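4.2 Hand-held and remote-control demonstrations

We collected demonstrations in two ways. In the first, the operator carries a gripper in each hand and does the task directly, with no robot present. In the second, the operator drives the Grallen arms by remote control from a seated station. Both streams are written to the same Wistska log format, so that the policy training code in Section 5 does not need to know which kind of episode it is reading. The differences that remain are in the timing, in the quality of the hand pose, and in what the cameras can see. Those differences are the subject of this section.

Hand-held episodes. Each gripper carries a camera that looks out over its own housing toward the jaws. The jaws therefore stay in nearly the same place in the image for the whole episode, while the rest of the view moves with the operator's wrist. A cube printed with square markers is fixed to the tool and gives a second source of pose when it is seen from the head camera or from the opposite gripper. We estimate pose first from the gripper camera alone, then correct it with every marker sighting that passes a reprojection check. The correction is applied backward as well as forward in time, so a drift that builds up while the cube is hidden is spread over the gap and does not appear as a jump at the end of it.

The head camera is worn by the operator and records at the same rate as the grippers. Its stream is not given to the policy. We use it for marker tracking, for aligning the two hands in a common frame, and for labeling the start and end of each subtask. Early in the work we tried labeling from the gripper views alone and found that annotators disagreed on when an object had been released, mostly because the free hand was out of view at the time.

Gripper width is read from the encoder in the tool. It is sampled faster than the cameras and is resampled to the camera clock after the fact. We do not filter it. A low-pass filter makes the traces easier to read but delays closing, and a policy trained on delayed closing tends to lift before it has a hold on the object.

Remote-control episodes. The operator moves a pair of leader arms and the Grallen arms follow. Joint targets, measured joint positions and gripper commands are all logged. Pose comes from the arm kinematics and is better than the hand-held pose in every condition we tested. The operator is slower, however, and tends to stop before contact, look at the monitor, and then go on. We trim pauses at the beginning and end of an episode but leave the pauses inside it alone. Removing them produced motions that the arms could not follow without exceeding the velocity limit.

Sites and tasks. Remote-control data were recorded only in the laboratory, where the arms are bolted to a bench. Hand-held data were recorded in the laboratory and at Jimside, a shared work space on two levels with a staircase between them. Jimside was chosen for its clutter. It has people working in the background, reflections on a polished floor, and objects that belong to the site and are not part of any task. Nothing was cleared away before recording unless it blocked the operator.

The household set at Jimside includes a canister vacuum cleaner with a flexible hose, an extension wand and a power cord. It is harder than the bench tasks for three reasons. The hose and cord deform when any part of them is moved. The parts lie on the floor, so the operator must bend and the head camera looks nearly straight down. And the two hands often work close together over the body of the machine, where one tool can hide the marker cube on the other side. We did not script the order of steps. Operators were told the goal state and were free to reach it in any order, including setting a tool aside for a moment.

Counts and filtering. We recorded 596 hand-held episodes, of which 336 were kept for training. Episodes were dropped if either hand went without a valid pose for more than 2 seconds, if an encoder stream was missing, or if the operator left the task area. Missing pose was the most common cause, and it was concentrated in the floor tasks. The remote-control set has 200 episodes, all kept. The two sets are not matched by task, and we do not compare policies across them except on the bench tasks that appear in both.

The marker cubes are a compromise. A larger cube is easier to detect from the head camera but catches on hoses and table edges, and it takes up part of the opposite gripper's view. We settled on the size used here after the first round of recordings. Cable routing matters as much as cube size — a cable that hangs in front of a marker face will fail the check even when most of the pattern is in sight. In the floor tasks the cables also hang down toward the work, and they are present in the training images. We did not mask them.

The background was left unmasked as well. In the gripper views at Jimside, the far end of the room can take up a large part of the image when the tool is held level, and bright ceiling fixtures drive the exposure down over the jaws. Locking the exposure helped in the laboratory but made matters worse at the staircase, where the light changes sharply between the open floor and the space under the steps. All Jimside data were recorded with automatic exposure. The effect on pose is small; the effect on the policy is measured in Section 6.

Figure 2 gives views from the two kinds of camera at Jimside. The level gripper views contain much of the room and little of the floor work, while the head views are filled by the floor, the hands and the vacuum cleaner.
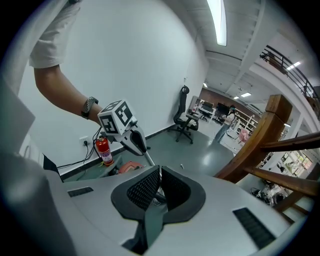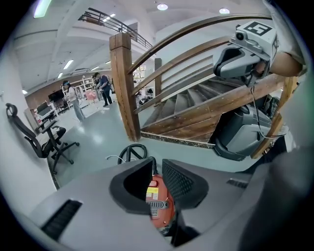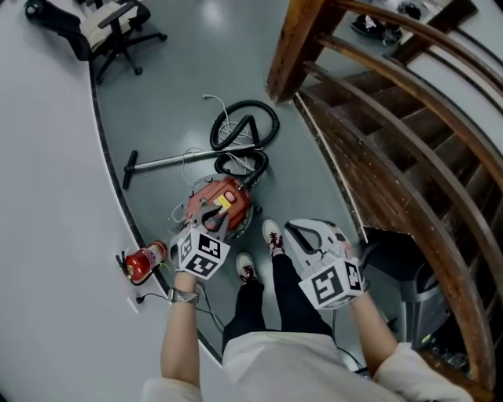
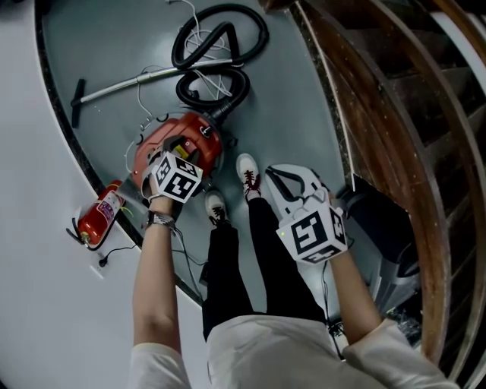 Figure 2. Hand-held recording beside the staircase at Jimside. First and second: gripper cameras, with the jaws of the tool low in the view and a marker cube on the other device. Third and fourth: head camera, looking down at the canister vacuum cleaner, its hose and its wand.

Pose error for the hand-held set was measured separately on the bench, using the Grallen arms to carry the grippers along known paths. Those results are given with the calibration procedure in the appendix.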